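Section 4: Fitting the top between walls

Read this section if your Groridell top is going into an alcove or nook with a wall at the back and at both ends. If the top stands free or has only one wall behind it, skip to Section 5.

The top is supplied at 2000 mm long and 825 mm deep. With the Breston underframe on its lowest setting, the finished height is 749 mm from the floor to the upper surface. All Illier cutting charts assume that setting.

Before you start

Let the top lie flat in the room overnight, with the wrapping slit open at both ends. Keep it away from heaters and out of direct sun. Painted walls should be fully cured. Fresh acrylic can feel dry to the touch and still grab the edge of the top as you lower it.

You will need a tape measure, a long spirit level, a pencil, masking tape, a fine-toothed saw, a sanding block, packers, and the fixings bag marked C. A second person is needed for steps 8 and 9.

Measuring the opening

1. Clear the opening and sweep the floor along the walls. Take off any skirting board that would foul the underframe.

2. Measure the width at the back wall, halfway out, and at the front. Do this at the height of the finished top. Measurements taken at floor level are often different, particularly in older houses.

3. Write down the smallest of the three.

4. Subtract 6 mm. What you have left is the cut length. The allowance is shared between the two ends and must not be left out, even if you prefer a tight look. The top moves with the seasons.

5. Check both back corners with a square. If a corner is badly out, make a cardboard template of that end and transfer the line to the top.

Note: If the opening is wider than the supplied top, do not try to make up the difference with sealant. Order an infill strip in the matching colour. Strips are listed at the back of this guide with the spare parts.

Cutting and sealing

6. Run masking tape over the cut line and mark the line on the tape. Cut with the good face up if using a handsaw, or the good face down if using a circular saw. Support the offcut so it does not tear away near the end of the cut.

7. Sand the cut edge lightly and brush on two coats of Işık edge sealer. Leave it for the time shown on the tin between coats. Seal the underside for a hand's width in from the edge as well.

CAUTION: Wear a dust mask and eye protection when cutting and sanding. Open a window while using the sealer, and lay sealer rags out flat outdoors to dry before putting them in the rubbish. Bunched-up rags can catch fire.

Lowering the top into place

8. With one person at each end, hold the top on a slight tilt, back edge low, and bring it in over the underframe. Do not rest it on one corner.

9. Lower the front edge until the top sits on all the pads. Slide it back until it is just clear of the rear wall.

10. Slip a packer in at each end and adjust until the gaps match. Leave the packers in until the fixings are done up.

11. Put the level across the top from end to end, then from front to back. Correct any fall by turning the feet of the underframe. Never pack between the frame and the top.
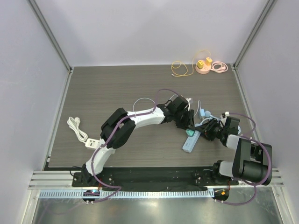
Dark wood-grain top with pale walls on three sides.

Fixing down

12. From underneath, start every screw from bag C by hand before tightening any of them. Begin at the middle and work outwards.

13. Tighten until the washer stops turning freely, then give it one quarter turn more. The slotted brackets at the ends are meant to allow a little movement — do not clamp them hard.

14. Remove the packers.

15. If the top will be used near a sink or a laundry tub, run a thin bead of flexible sealant along the back and both ends. Tape off the wall and the top first, smooth the bead with a damp finger, and peel the tape before the sealant skins over. In a dry room the gap can be left open.

CAUTION: Do not use a cordless impact driver on these fixings. Overtightened screws may come through the upper surface. Damage of this kind is not covered by the Illier warranty.

Choosing a colour for enclosed positions

Dark tops read darker between walls than they do in a showroom, and they show dust and fingerprints sooner. Pale walls help. Where the only light comes from the front, consider a strip light on the rear wall or under a shelf. Order a sample and leave it in the opening for a full day before deciding.

Samples are cut from current stock, but grain and tone vary between batches. If you are running two tops in the same room, order them together.

First week

Keep heavy items off the front edge until the sealant has cured. Wipe up spills as they happen and dry the surface with a soft cloth. Do not use steel wool, cream cleanser or methylated spirits on any Groridell finish. Dishwashing liquid in warm water will deal with most marks.

Check the end gaps again after the first change of season. If one has closed up, loosen the brackets at that end, ease the top across, and do them up as in step 13. A top fitted in August may need this by the middle of summer, when the air is more humid.

If the top rocks

Look at the feet first. A foot sitting on a grout line or a leftover blob of plaster will cause movement that seems to come from the top. If the feet are sound, check that every pad is present and stuck down flat. Replacement pads are part of the Breston spares kit — see Section 9.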